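Last updated 26/03/2022 by Noelia Palacios

# Setting up a shared floor for robot arm work: how we do it at Plenitz

When I first started writing this page it was going to be a one-page checklist, and then Junhao Xiong read it and asked "but how slow is slow?" and "who holds the key?", and well, you can see what happened. It's longer now, and I think it's better for it. If you are new to the studio, please read it all the way through once before your first session. After that you can jump to the part you need.

These are our house rules. They sit on top of the arm manufacturer's manual and whatever your local safety code asks for, and if either of those is stricter than we are, follow the stricter one.

## Before you power anything on

1. **Find the session sheet.** It hangs on the clipboard by the door. Write your name, the arms you'll be using and the task. One person per session is the lead, and the lead's name goes on the top line.
2. **Walk the reach.** Go all the way around the work surface and picture each arm stretched out as far as it will go, gripper included. People forget the gripper all the time! Our longer one adds 13 centimeters, and that can be the difference between clearing a post and hitting it.
3. **Press every stop button.** Press it, check that the controller reports the stop, then release it. Do this for each button, even if you were the last one to use the room.
4. **Tug the cables.** Gently, please. You're feeling for a connector that has worked itself free, especially at the wrist, where they bend the most.
5. **Load the right limits file.** Each arm has its own. Tarun Tripathi keeps them in the Stokix folder, and the file name should match the label on the controller. If it doesn't, stop there and ask him.

## Setting speeds

We run every new program at 12 percent of full speed the first time through, with the lead's hand on the stop button. If it goes cleanly from start to finish, you can step it up a little at a time. Nothing on the shared floor goes past 80 percent, no matter how well behaved it has been all week.

When two arms share one surface, start them one after the other. Let the first finish its whole path, park it, and then run the second. Only when both paths look right on their own should you try them together, back at the first-run speed again. I know that feels like going backward when you're eager to get on with it (I grumble every time myself), but please do it.

## People on the floor

Say "moving" out loud before you start an arm, and wait for an answer from everyone in the room. A nod doesn't count, and neither does silence. Sunita Maurya introduced this in January and it has stuck beautifully.

Look low as well as high. Anyone can end up kneeling behind the work surface to reach a plug or pick up a dropped part, and from the controller you may only catch the top of a head, or nothing at all. So before you say "moving," take a step to each side and check the floor on the far side of the surface.

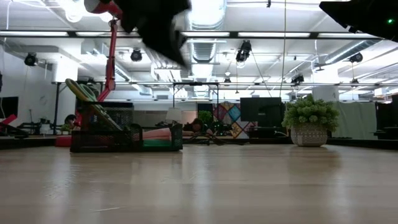
If somebody needs to reach into the work area, even for a second, the lead pauses the program and takes the enable switch off the table and holds it. The switch stays in the lead's hand until that person is back out and says "clear." Passing it to a friend while you answer the phone is not allowed, sorry.

## Household objects and props

Much of our work is sorting and tidying tasks, so there are usually ordinary things within reach of the grippers. A few habits help:

- Keep glass and anything with a sharp edge off the surface.
- Put heavy pots where neither arm's path crosses them, and check again after you edit a path.
- Watch out for loose cloth, which can wind itself around a wrist joint faster than you'd think.
- Pick up whatever falls, but only after a pause and a "clear."

## Shutting down

Park the arms in their rest pose, open the grippers, and power down from the controller before you touch the wall switch. Then fill in the bottom half of the session sheet. Any contact at all, however light, gets a line, and so does any stop you didn't expect. Buppha Thepsuriya reads through them and will come and find you if she has a question. For anything urgent, call extension 2785.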